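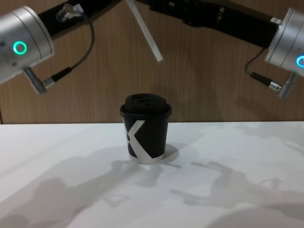

How cold is the bay at Clemport in September? Cold enough that your face hurts for the first few minutes, and then it stops hurting and you can get on with swimming.

I've been asked that by pretty much everyone at work this week so I'm writing it down. Up at ten past five, wetsuit still damp from yesterday (horrible, there is no good way into a damp wetsuit), and down at the boat ramp before the sky had any colour in it. Huiling Qin was there already with her thermos and her enormous parka, looking like she'd slept in the car park. Bronwyn rolled up after that, then Danang on his bike with no lights again, and we stood about putting it off and talking about whose turn it was to buy crumpets.

The plan was ramp to the yellow buoy and back, 400 metres each way, which I've done plenty of times in summer in nothing but bathers. I'd forgotten how different it is when you can't get your breath to settle. I did the thing Huia Ngata showed me last winter: wade to the waist, splash the back of the neck, hum something with your face in the water. I hummed the Uka biscuit ad, the only tune I could think of, and then had it stuck in my head all the way out.

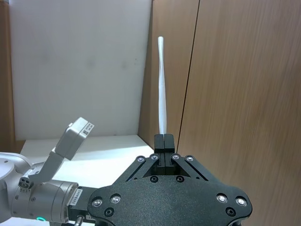 Anyway, once I'd stopped gasping it was lovely! Flat as a plate, a bit of mist sitting out near the point, and the water that dark green colour it only goes early on. I swam behind Bronwyn's feet until she got away from me, and then I swam behind nothing in particular and drifted too far left as usual. My sighting is dreadful. I lift my head, see a smudge, decide it's the buoy and head for it, and today the smudge was a moored dinghy. Danang yelled. I couldn't hear a word, but he was pointing, so I worked it out.

Touched the buoy, had a bit of a float, turned round. The way home felt longer, with a little chop coming up against us, and my hands had gone into claws by the end. I couldn't undo my own zip. Huiling did it for me and then tipped tea into me until I could talk properly.

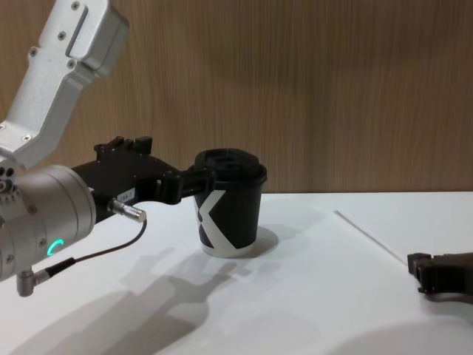

Clemport Bay Swimmers, Early Group

Ataahua Stubbs wants everybody's winter totals by the end of the month for the board in the clubrooms. Mine's looking better than last year's — I've got 383 minutes in the book, and would have had more if I hadn't lost most of July to that chest thing. Danang's won't add up because he writes them on his hand. Bronwyn reckons she isn't keeping count, but I've seen the notebook in her glovebox.

There was also a long chat about whether to enter the Tamihana crossing as a relay. I said maybe. I think I meant it? It's a proper swim with a current in it, and I'd want a leg near the start before I'd had time to sit in the boat and feel sick. Huia turned 70 in autumn and has done it 5 times, so I can't really plead old age.

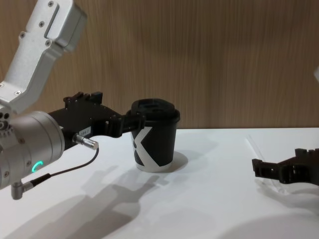 Things to sort before next swim

New goggles, the left side's been leaking for ages. Ask at the Kedach shop if they still do the soft ones.

Hang the wetsuit up INSIDE OUT tonight, under the verandah, and bring it in if it rains.

Practise sighting in the pool, even if I look like a meerkat.

Give Huiling back her blue beanie.

My turn for the crumpets, apparently.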